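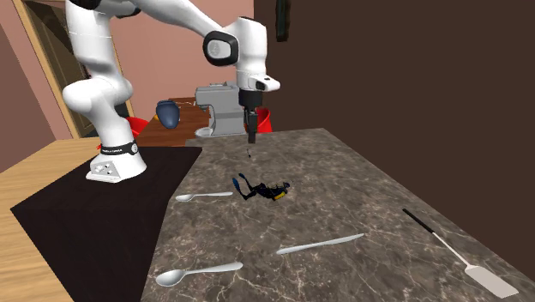

Rendered view: Franka Emika arm on its stand, gripper above the countertop.

Battery claims on small boards: what I believe and what I don't
Speaker notes, Skanevthorpe hardware evening

Opening

Start with the line from the Mirkton product page: "Up to 2000 days on a single cell." Leave it up on the screen and say nothing for a bit.

Ask who has a sensor node that has run that long. Then ask who has one that lasted half that. I expect a few hands for the second question and I want to hear what those people did, so leave time.

My position, said early so people can argue with it: most battery life figures for hobby boards are a division sum. Somebody took the capacity printed on the cell, divided by the sleep current printed in the chip datasheet, and went home. Neither number describes the thing on your bench.

Slide 2: the chip is not the board

Datasheet sleep current is for the bare chip. A board has a regulator, a USB serial chip, a power LED, maybe a voltage divider so you can read the battery. All of them draw current while the processor sleeps.

Tell the Talpur story here. Keep it short. I bought the Talpur board because the listing said "deep sleep ready". Measured it at the battery terminals and the draw was hundreds of times what the listing promised. The power LED was wired straight across the supply. Scraped the LED off, big improvement, still nowhere near the listing. The rest was the regulator, which I should have looked up before I paid.

Somebody will say you can buy boards without the LED. Yes. Check the regulator anyway. "Low dropout" says how close the input can get to the output. It says nothing at all about how much the part uses when it's doing no work. You want the line called quiescent current, and you want the maximum column, and you want to see what temperature they measured it at.

Slide 3: the voltage divider

Two resistors from battery to ground, tap in the middle to the analog pin. Every tutorial has it. It is a permanent load and people pick small resistors because the readings are steadier.

Options: bigger resistors with a small capacitor on the tap, or a transistor to switch the divider off. I use the first. I have seen three different transistor circuits passed around on forums and one of them can't turn off when the battery is above the chip's supply voltage. Don't name the forum.

Slide 4: how to measure, and how I got it wrong

Go slowly here, this is the part people write down.

Cheap multimeter in series: the meter has its own resistance. On the microamp range it drops enough voltage that the board browns out the moment the radio starts. Then it reboots, browns out again, and you get a number on the screen that means nothing. I believed such a number for most of a winter.

What I do now: a small shunt resistor, a scope across it for the wake period, and a separate reading for sleep with the meter bypassed during boot. A short jumper across the meter leads, pull it once the board is asleep. Crude. It works on my bench. I would not publish a figure from it without saying how I got it, and I would like vendors to do the same.

The Jolen power logger: people will ask. I own one. It is fine for comparing one sketch against another. I don't trust its bottom range, the reading wanders when I put my hand near the leads. The screenshots in the next slides came from it, so treat the small numbers with suspicion.

Slide 5: my node in the shed

Wakes every 30 minutes, reads temperature, sends, sleeps. Log so far shows 3695 wakes on the present cell. (Do the arithmetic out loud if anyone looks lost: two an hour, so eleven weeks.)

The bars on the slide are charge per wake. Joining the wifi is most of it. The sensor reading hardly shows. All the advice about shaving the sensor code was aimed at the wrong thing, in my case anyway. Fixed address and a remembered channel made the join much shorter. When the router changes channel by itself the node has to scan again, and there is a tall bar on the day that happened.

I can't tell you how long this cell will last. The voltage curve is flat until it isn't, and I refuse to draw a line through it.

Slide 6: the cell itself

Printed capacity is at a gentle load, at room temperature, down to a voltage your regulator may never reach. My shed is not at room temperature. If your regulator quits early, whatever is left in the cell is no use to you.

I had a batch of 18 cells marked as identical and the spread was ugly. Show the chart, don't read out the values.

Also self-discharge. Over five years it matters, and the Mirkton sum leaves it out completely.

Slide 7: back to the claim

Put the first line up again. Ask what you'd need to know before believing it: which cell, what interval, what radio, what temperature, measured where. The page gives none of those. I wrote to them in July and got a link to the same page.

Could be true for a board that never wakes up.

Questions I expect

Solar? Different talk. It hides a bad sleep current until the first dark month.

Is a supercap better? Check the leakage figure first, then ask me again.

Will I share the shunt board layout? Yes, after I fix the footprint on the connector, it is mirrored on the current version.

If we run over, drop slide 3 and keep slide 4.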